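Robotics | News
4 min read
September 18, 2019
14 comments · 76 shares

Teaching a robot to fold, one stretchy loop at a time

I spent a morning this week with the folks at Mendimen, a small company that wants robots to do the boring end of packing orders. I went in expecting to see a big shiny arm whipping things into bags. What I got was a round black table, a lot of fabric exercise bands and a person sorting them by hand, which turned out to be way more fun to watch than it sounds!

The news is that Mendimen has started its first full round of hand-shown lessons for a folding and bagging job. They're calling the project Gamdale (I asked where the name came from and got a shrug). The plan is to gather 296 complete run-throughs done by human hands, filmed from the wearer's point of view, and then add a smaller set done by remote control on a two-armed robot from a firm called Avov. If you've ever tried to explain over the phone how to fold a fitted sheet, you already get why they don't just write out instructions.

Mercy Nyamweya runs the lessons, and she talked me through the whole job while I tried to keep my elbows out of the way. Packing covers all the little chores, she told me, and that includes the peel-off paper strips and the mailer bags. A robot that can fold beautifully but gets stuck on a strip of backing paper is no use to anybody shipping orders.

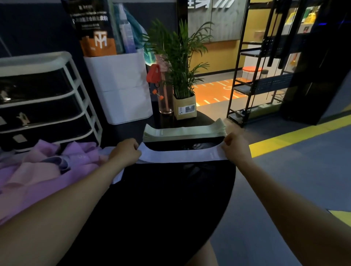 So why not just drive the robot by remote control for every lesson?

It's slow, mostly. Mercy's team gets through 20 run-throughs by hand in the time it takes to do 8 with the remote setup, and the remote ones need a rest break for the driver. The hand-shown lessons teach the order of the work and the way fabric should be handled. The remote ones then teach the robot what all that feels like with its own joints and its own grip.

I had a go at the remote setup myself at their office, and wow, it is humbling. You hold two handles and the arms copy you, only with a tiny lag, so everything you do ends up a bit late and a bit too hard. I picked up a band on my fourth try and felt like a champion. Then I dropped it. Güven Eren, who looks after the robot side, was very kind about it and said most people squeeze too much at first (I think he was being generous, I was squeezing like crazy).

The bands are a sneaky choice for a first job. They're soft, they tangle, and every time you pull one off a pile it comes out in a different shape. Güven says that's the whole appeal for him. A box is a box, but a loop of fabric has to be found, opened up and laid flat before you can do anything useful with it.
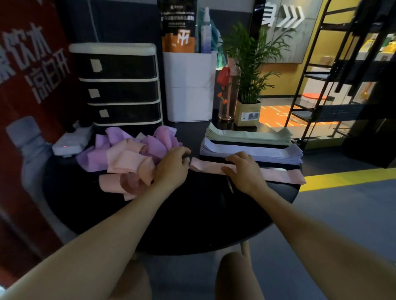
And the flattening part matters more than I'd guessed. Mercy asks people to press and smooth at a normal pace, the same as they would if no lesson was going on. Early on, back in May, she had everyone slow right down so the movements would be easy to follow, and the robot learned to be slow too! It would put a hand down on the fabric and sort of wait there, like it had forgotten why it came into the room. Those lessons got tossed.

She also keeps the fumbles now. If someone grabs two bands by mistake and has to shake one loose, that stays in, and the recording gets a note. Güven wants plenty of those, so the robot has seen a way out when its own grab goes wrong.

My favorite bit was the stretch where you take a band by both ends and let it hang for a second before laying it down. I'd do that without thinking. For a robot with two arms it's a proper little puzzle, with both hands having to agree on how far apart to be, and Mercy says it's the step they've redone the most.
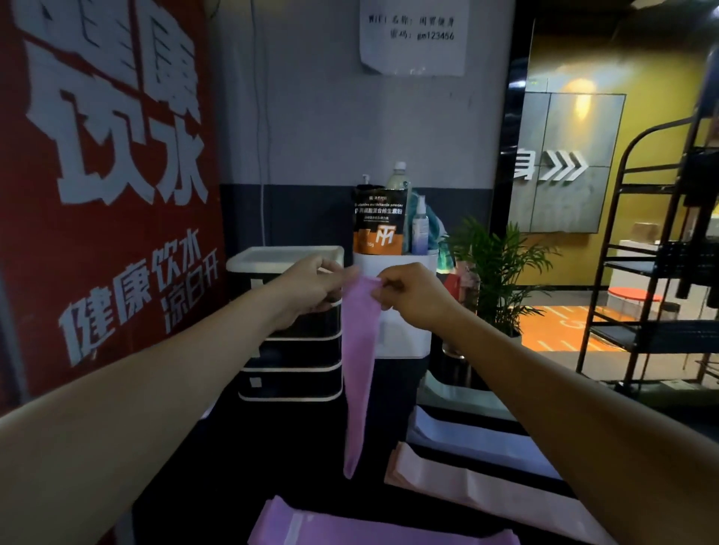
What happens next

The remote-control lessons start once the hand-shown set is finished, and after that the robot gets its first tries at working alone. A packing outfit called Thongsuk has agreed to be the first test site if those go well. Güven wouldn't give me a date, and I did push. He did say I could come back and have another go on the handles, so I've been practicing at home with a sock in each hand, and my grip is already a lot gentler.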